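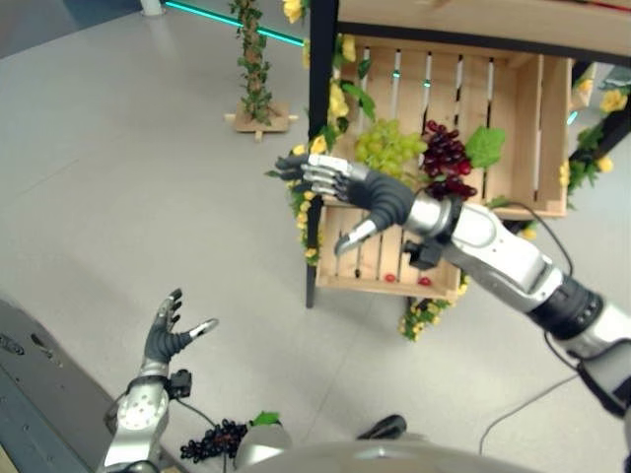
Plavmont Shared Workshop
Robot build group, February meeting

Minutes taken by Imani Mugo, who also spoke and has tried to keep the two apart.

1. Last month's minutes

Accepted with one change. Item 4 said the hand "can pick fruit." The group agreed it should say the hand "was shown near fruit, and the arm moved as told." I asked for this change and was told it was fussy. It went through anyway.

2. Fruit shelf task

The shelf work was reported as going well. I asked what "well" meant. The answer was that the right arm gets to the upper crate with the hand open and flat, palm down, fingers together, and holds there without drifting. That is a reach. It is a decent reach and I said so, but the task on the board reads "take one bunch from the upper crate and set it down," and I would like us to stop reporting the first half as the whole.

There was a long talk about the grapes. The red bunch hangs lower than the green one and comes toward the front of its crate, so it is the easier of the two. The builders want to start with it. I don't mind starting easy as long as the log says which bunch was used for each run. Agreed.

The two small red fruits in the lower crate stay where they are for now. No one has a plan for them. Moved to next month.

The yellow flower garlands on the shelf posts came up again. My view is that a garland wound down the left post, right by where the fingertips come in, is asking for a snag. The other view is that the shelf should look like a shop display, and that a robot that can only work at a bare shelf is not much use. Fair point, but we have no results at a bare shelf either. Agreed: one set of runs with the left garland off, one set with it on, same program. The tree can stay.

3. Cables

Two separate complaints. First, the thin cable that loops from the right forearm up toward the upper arm hangs in an arc beside the arm, and I think it will catch on something when the elbow folds. The builders say the slack is needed for full travel. I asked whether anyone had measured full travel. Silence. It will be measured before the loop is shortened or tied.

Second, there is cable on the floor on the shelf side, under the right arm. Anyone walking up to the shelf has to step over it. To be taped down or rerouted before the next open evening.

4. Fingers and wrist sensors

The new finger firmware from Cudness was loaded. The claim is smoother closing. Nobody had logged the old version under the same conditions, so I can't say if it is smoother and I don't think anyone else can. Old version to be put back for one session so there is something to compare.

There was a proposal to move the small sensor modules off the forearms and onto the backs of the hands. Turned down. They are clamped near the wrists on both arms, they read the same way on both sides, and moving them means doing the calibration over.

The left arm was discussed briefly. It is being held up out of the way during right-hand runs. I asked if that pose is commanded each time or just where it happens to end up. It is commanded. Good.

5. Money

Balance at the start of the month was 2178. Spent 806 on replacement actuators from Skasier, against 800 approved. The extra six was shipping and was allowed. That leaves 1372.

Request for a second set of finger joints from Mfinanga as spares. Not approved. I would rather see a joint wear out first – we have been buying spares on a hunch since the summer. The request can come back with a run count attached.

6. Next steps

– 27 full attempts on the red bunch, all logged, failures included. A dropped bunch counts as a failure even if "it nearly had it."
– Arm travel measured with the cable loop as it is.
– Floor cable sorted.
– Old firmware session.

7. Other business

The builders asked that the minutes be a bit more encouraging. Noted.

Meeting closed at 9:10 pm.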